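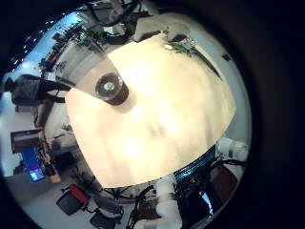
One reader wrote to me after last year's post that I had spent far too long on the lunch at the Bassi open day and hardly any time on the wool, and that anyone coming all the way to Dokham would want to hear about the looms. Fair enough! I went back this January with a notebook and a warmer coat, and I promise the looms come before the soup this time.

The Bassi mill sits at the bottom of Dokham, where the road dips down to the river, and they open it to visitors on one Sunday in winter, when the orders are slow. I took the early bus from Usau, which was late (it was late last year too), and got to the gate just as the first group was going in. They hand you a paper ticket with a number on it, and mine was 236, so you can see that I was far from the only person willing to stand in the cold for this.

You start upstairs in the sorting loft, where the fleeces come in from the farms around Zititz. The smell is strong, a bit like a wet dog in a barn, and I have to say I love it. The woman showing us the bins let everyone put a hand into the coarse wool first and the lamb's wool second, and there was a lot of happy murmuring from the back. From there you go down a very steep stair to the carding room. Hold on to the rail, and leave your big bag at the desk if you can.

Then the looms. There are six of them, and the oldest has been running for 100 years with most of its original parts. When they start it up you feel it in your teeth. Our guide shouted the whole explanation and I caught maybe half of it, but I did learn that the wide gray blankets they sell in the shop have 800 threads across, and that a single broken one means stopping everything and tying it by hand. We watched the weaver do just that, very calmly, with all of us leaning in.
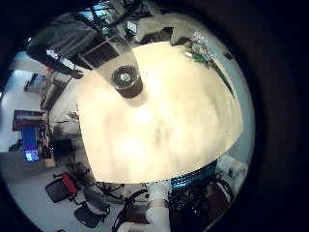

Do you need to book ahead for the open day?

You can walk in for the main tour, but the dyeing workshop in the afternoon fills up and has to be booked by phone.

I hadn't phoned, of course, so I spent the afternoon in the shop instead, going back and forth between a green scarf and a brown one. I bought the green one and have been thinking about the brown one ever since. The soup was leek and potato again, and very good, and they let me have a second bowl before I walked back up the hill for the four o'clock bus.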